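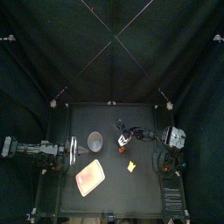 ## Falia bench enclosure kit

We first put the Falia together for our own two-arm table in the shared workshop at Bukholm, and enough people asked after it that we now cut them to order. You get the black fabric for three sides, the white corner clamps and clips, and a pair of light cables that cross in an X and keep everything nicely taut (do tighten them a little at a time, back corners first!).

- Clamps and clips: 13
- Packed weight: about 26 lb
- Price: £200, arms and tabletop not included

Ivan Vakulenko packs the orders himself and is always glad to talk through an odd-sized table.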